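Unit 8: Automation and Job Content in Institutional Kitchens

Reading for this unit: the Lamrani case file, sections on staffing and task allocation. Bring the task table from Unit 7.

The case concerns rack handling, the part of dish room work that has resisted automation longest. Bowls and cups differ in shape, finish and weight, and they seldom sit in a rack the same way twice.
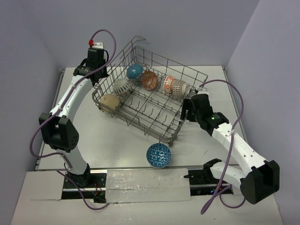

Two arms on one rail, with a dish rack between them. 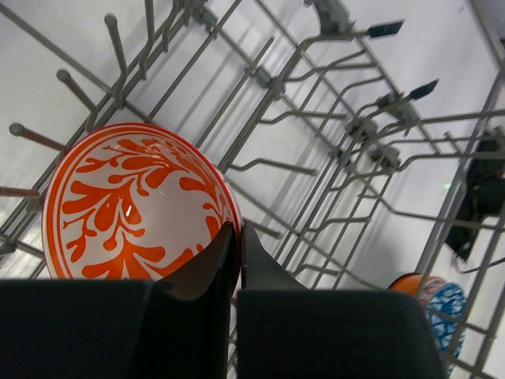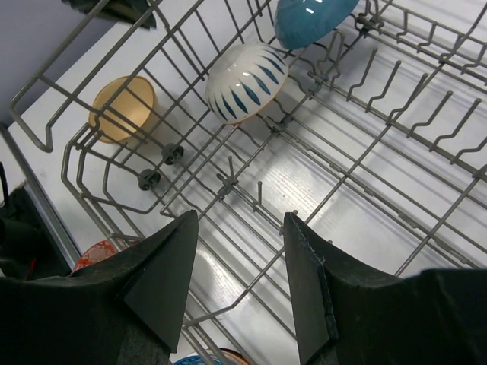 Background. Lamrani operates a staff cafeteria that handles 2,000 pieces of tableware per day. Before the change, the dish room employed 13 people over two shifts. Bidoseo supplied the arms and Stasent wrote the scheduling software. The contract set a target of 92 percent of pieces handled without human help, measured per shift.

Task allocation. Job content should be analyzed by task, since a job title usually covers several. In this case:

Scraping and sorting: remains manual.
Rack loading and unloading: shared. The arms take bowls and cups; staff take trays, pans and glassware.
Exception handling: new. A worker clears stalled picks and restarts the cycle.
Inspection: formerly done while unloading, now a separate station.

Effects on staff. No positions were cut in the first year. Lifting decreased and monitoring increased. Workers reported that interruptions were harder to plan around than steady loading, because a stall can occur at any point in a shift. Exception handling was at first unpaid additional duty; a pay grade was added in October.

Skill. Unloading by hand had also served as training. New hires learned to spot chips and residue there. With inspection separated, that training must be scheduled.

For discussion: compare the Lamrani allocation with the one at Jumater, where a single operator covers all exceptions. Identify which tasks lose variety and which gain it.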